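Chapter 14
Secondary Packaging and Closures

14.1 Scope of the chapter

The previous chapter dealt with primary packaging, the layer in direct contact with the product. This chapter covers the secondary layer: the carton or box that groups one or more primary packs and carries them through storage, sorting and delivery. Pallets, stretch film and other tertiary materials are left to Chapter 15.

A secondary pack is judged on two properties. The first is compression strength, the load a closed box can bear before its side walls buckle. The second is closure integrity, the ability of the flaps to stay shut under handling. The two are linked. A box whose flaps do not lie flat passes load unevenly into its walls, and will fail below the value found for the same box under test.

14.2 Closure methods

Four methods are in common use: adhesive, pressure-sensitive tape, staples and tying. Tape accounts for most light parcels. At the Hotdale depot of the carrier Vamosa, nearly 80 percent of the parcels sampled in November were closed with tape alone. Tying is the oldest of the four and is still found on small consignments, where the box may be opened and closed again several times before it is discarded.
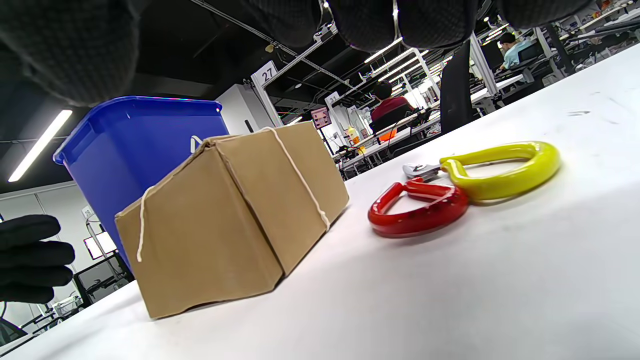 A string tie holds the flaps by tension. It adds no stiffness to the board, and where the string crosses an edge it concentrates force on a narrow line. On single-wall board this can crush the fluting -- the wavy middle layer described in Section 13.2 -- and lower the strength of the corner. Wider flat tape or strapping spreads the same force over a larger area.

14.3 Terms used in this chapter

Flap: a hinged panel that forms part of the top or bottom of a box.

Score line: a crease pressed into the board during manufacture to fix the position of a fold.

Headspace: the gap between the top of the contents and the underside of the closed flaps. In the Nistville trials, discussed in Section 14.6, boxes with a headspace of 40 mm lost strength faster than fully filled ones.

Carré pack: a box with a square base, named after the Carré line of cartons on which the layout was first standardized. Its side panels are equal in width, so the load is shared evenly when the box stands upright.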